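Inventory, Drokaseo Flat, Second Floor

The handover form for the flat had 17 lines. Line 1 was the lease, line 2 the keys, and so on down to line 16, which was the gas meter. Line 17 read: kitchen table, utensils, to be matched and returned to holder.

I had signed for the first 16 by noon. El Khatib, the agency, paid by the completed form, and a form with one open line counted as open.

The table stood outside the kitchen door. The cloth on it was a grid, gray and white, with stars printed over the grid in a way that ignored the squares. I prefer a plain cloth for this work. A star draws the eye, and a chopstick that lies along a grid line is easy to miss.

The tenant had left written instructions under a saucer. They were dated 6/6/22 and gave the method in full. Take everything out of the holder. Lay it on the cloth. Match by length first, then by pattern, then by wear at the tip. Return matched pairs only. The last sentence was underlined.

I followed the method.

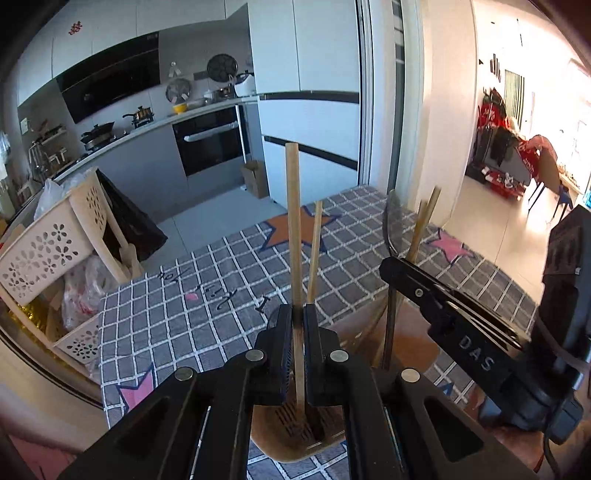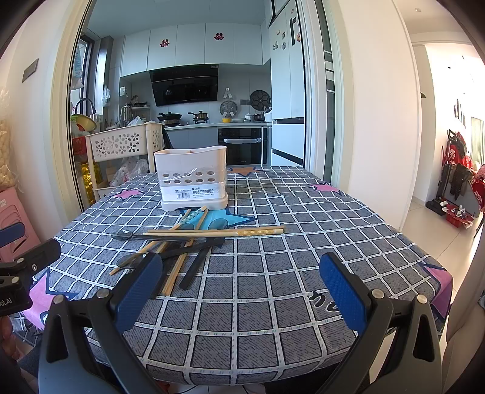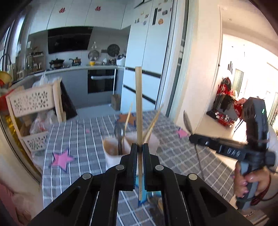

Length was the simple part. I stood the sticks up in twos on the table and compared the tops. A difference of 2 millimeters was enough to reject a pair. The instructions allowed no tolerance, so I set my own and wrote it in the margin of the form.

Pattern took longer. The plain wooden ones could be matched to almost anything, and for that reason could not be matched with any confidence. The decorated ones were worse. Each had been made to go with one other stick, and the other stick was not always present. I looked in the drawer under the counter, behind the wok and in the box marked Plukar, which held fuses.

Wear at the tip was the part I had expected to skip. I did not skip it. Held to the window, a used stick shows a darker band where it has been in food, and the band has a height. Two people who eat together for long enough from the same bowls produce different bands. One sits low on the wood. The other runs a finger's width higher, and on that one the edge is bitten.

I had been matching low with low and high with high. By the method this was correct. I then noticed that the pairs made this way did not agree in length. The pairs that agreed in length had one of each.

I read the instructions again. They did not cover the case. They did not say that two people had shared out single pairs between them, one stick each, and they did not say why anyone would.

I called the agency and was given reference 722 and asked to hold. After 40 minutes on the Naddale line I was told that unmatched items could be discarded.

I asked what counted as unmatched.

The clerk said that was for the person at the table to decide.

I put all of them back in the holder — spoons first, then the sticks, in no order. On line 17 I wrote "complete." In the box for remarks I wrote "tips differ, leave as found," and then I signed it and went down to read the meter again, as I had written the figure too lightly the first time.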